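# Scoring a rec cricket league: what happens when rain eats half the overs?

**Noémie Li**, posted March 1, 2019

Hi all! I got talked into keeping score for my office cricket league (I grew up around the game but I've never had to do the book myself) and our season starts in May. We play on the public field at Oston, 20 overs a side, and the weather there is a mess in spring. Last year, before I had the job, one of our matches got stopped partway through the chase and the two captains argued about the result for so long that it ended up as a tie on the website. I'd really like to not repeat that.

So what do small leagues do? I know the pros have that whole Duckworth-Lewis-Stern thing, but I tried reading about it on my lunch break and my eyes crossed. We don't have a laptop at the ground. We have me, a folding chair and a paper scorebook. Is there a simple way to set a new target that isn't wildly unfair to one team?
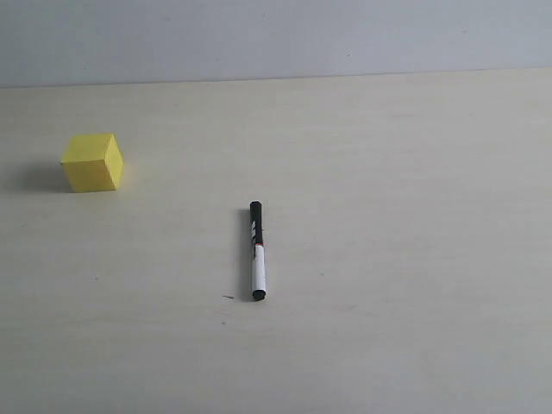

The other part is wides. Our rules sheet is one page long and says wides count as one run, but it doesn't say if the bowler has to bowl the ball again in the last over. Kandpal (that's the team from the warehouse side) say they always do, and Flako say they never do. I don't mind which, I just need something to point at when people start yelling at me!

Oh, and if anyone has a favorite scoring app, I'm open to it, but our umpire is old school and wants the paper book no matter what.

---

**Brittany Vachon**

Welcome to the least thanked job in cricket, I've had it for 9 seasons and I still love it.

For rain, we use plain run rate, and I think you should too. Say the first team makes 160 in their 20 overs. That's 8 an over. If the second team only gets 12 overs, par is 96, so they need 97 to win. You can do that on the back of the book in ten seconds and everybody standing around you can check it. That last bit matters so much more than people think, because an unhappy captain will accept a number he worked out himself.

Is it fair? Not totally. It helps the team batting second, since they've got all ten wickets to throw around in fewer overs. We got burned by this once, when a side needed almost nothing off a handful of overs and just swung at everything. So a few years back we added a bump: if the chase gets shortened, the target goes up by one run for every two overs lost. In the example above you lose 8 overs, so you add 4, and now they need 101. It's homemade and a math person would hate it, but we haven't had a real fight over it.

You also need a minimum number of overs. Ours is five for the team batting second. Anything less and it's a no result, points shared, everyone goes for pizza. Write it down BEFORE the season and get every captain to sign it. Ours is taped inside the cover of the scorebook.

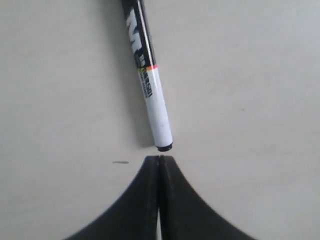 Wides: rebowl them, every over, including the last one. That's how the normal laws work, and anybody who joins you from another club will expect it. I do know leagues that skip the rebowl until the final over so games don't drag on, and if your light goes early at Oston that might be worth talking about. But if it isn't on your one-page sheet, I'd go with the regular laws and tell Flako sorry.

A small thing that saved me a lot of grief: write the time and the score in the margin the second the umpires call the players off. Overs, balls, runs, wickets. People remember it very differently after forty minutes in a car with the heater on.

---

**Pidex**

just use an app, the free ones mostly do DLS for you, and it's on your phone so no laptop needed. paper is fine as a backup

also a tie is a dumb way to settle a rained off game lol, should have been no result

---

**Noémie Li**

Thank you both! Brittany, I'm stealing your run rate rule and the bump, and I've already sent the five over minimum to the captains. Two have said yes so far. Flako want it to be six. I'll try an app next to the book for the first couple of games and see if I can keep up with both.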